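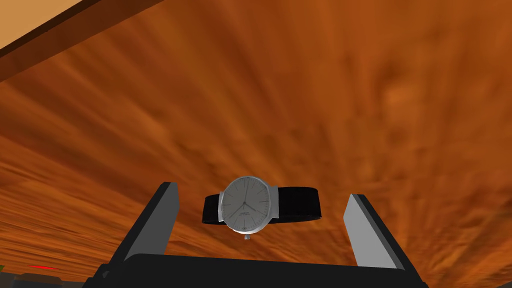
Section 4. Fitting and testing the Clarer wireless cut-off

Read this section before you open the packet of screws. The Clarer is sold as something that stops your engine when the helm goes overboard. It will do that if it is wired properly, charged, worn and within range. We have seen plenty of boats on Plirkelholm water where one of those four was missing and the owner was quite happy with the green light on the dash. The green light tells you that the hub has power. It tells you nothing else.

CAUTION: The Clarer does not replace the kill cord supplied with your engine. Keep the cord fitted and clipped to your leg whenever the engine is running. Some sellers will tell you that one or the other is enough. Ask them to put it in writing.

What you need
Hub, loom and two fobs (in the box)
Crimping tool and heat-shrink
Multimeter
Your engine maker's wiring diagram, on paper, for your model and year

Fitting the hub

1. Turn the battery switch off and take the ignition key out of the boat.

2. Choose a dry spot under the dash. The sales leaflet says the hub can go anywhere. It can't go behind a metal panel or next to the VHF, where we have had repeated dropouts.

3. Find the two wires that run to the existing kill switch. Check them against the diagram. Do not trust wire colour, especially on a second-hand boat.

4. Find out whether your engine stops when the circuit is closed or when it is opened. Set the slider on the back of the hub to match. If you get this wrong the engine will either refuse to start or refuse to stop, and only the first is easy to notice on a trailer.

5. Crimp and seal the joins. Twisted wire and tape will pass the test in the driveway and fail in the first decent chop.

6. Turn the battery on. Wait for the green light, and see the first paragraph for what that is worth.

Pairing the fobs

7. Hold the hub button until the light flashes. Press the first fob once. Wait for one beep, then do the same with the second.

8. If you hear no beep, the fob is flat or already paired to another hub. Error 314 means the second. Clear it by holding the fob and hub buttons down together until the light goes out, then start again from step 7.

9. Write the helm's name on the fob in marker. Whoever is driving wears it, including for "just a quick go". The quick go is when a passenger takes the wheel with the fob still in someone else's pocket, and then the system is guarding the wrong person.

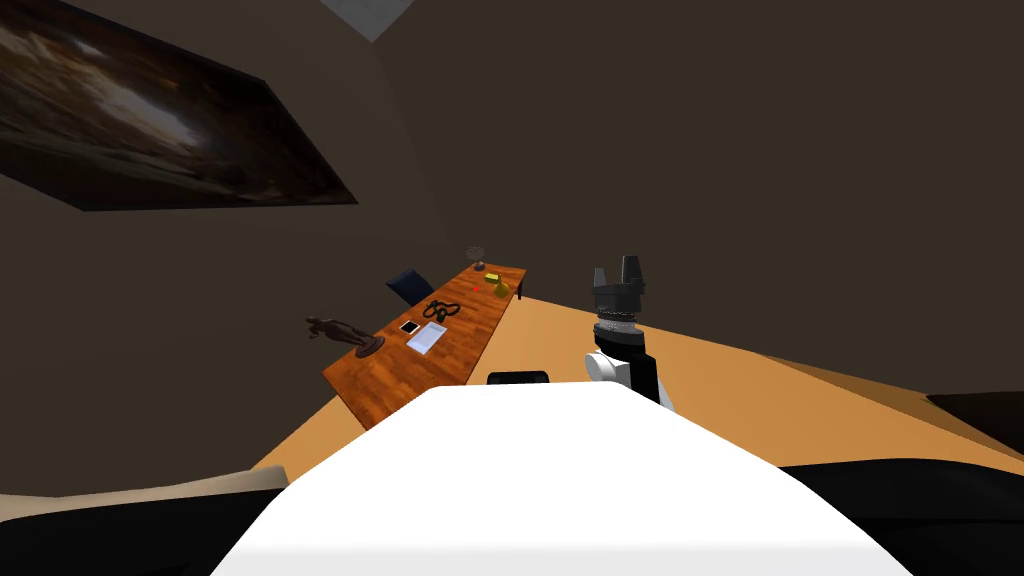

Framed painting and wooden desk, with a dark navy office chair behind.

Testing

Do the first test tied to the pontoon, in neutral. Do the second in open water, well clear of swimmers and other boats, at walking pace, with a second capable person aboard.

10. Start the engine. Drop the fob into a bucket of water and push it right under. The engine should stop within 2 seconds. Longer than that is a fail, whatever the app reports.

11. Restart using the override switch. Check that the override ends when you turn the key off. On early Groria looms it stayed on, and we would not assume that every old one has been returned.

12. Pull the kill cord with the Clarer still armed. The engine must stop. If it doesn't, the loom has bypassed the cord. Do not use the boat. Go back to step 3.

NOTE: The Escobar app will show a tick and the word "Protected" after step 10. It shows the same tick if you skip step 12. Please don't skip step 12.

Battery life

The box claims 52 hours per fob charge. That may well be so on a bench. Cold water, an old cell and a fob left switched on in a locker will all eat into it. Charge both fobs the night before you go out, and if you boat every Friday, charge them every Thursday, whatever the battery symbol says.

What the unit will not do

It will not detect a passenger going over unless that passenger is wearing a paired fob.
It will not slow the boat down. When the engine cuts, the hull keeps moving and steering may be poor.
It will not make it safe to run at speed near a beach or after drinking.

Keep a dated note of each test with the boat's papers. For wiring faults, go to Section 5.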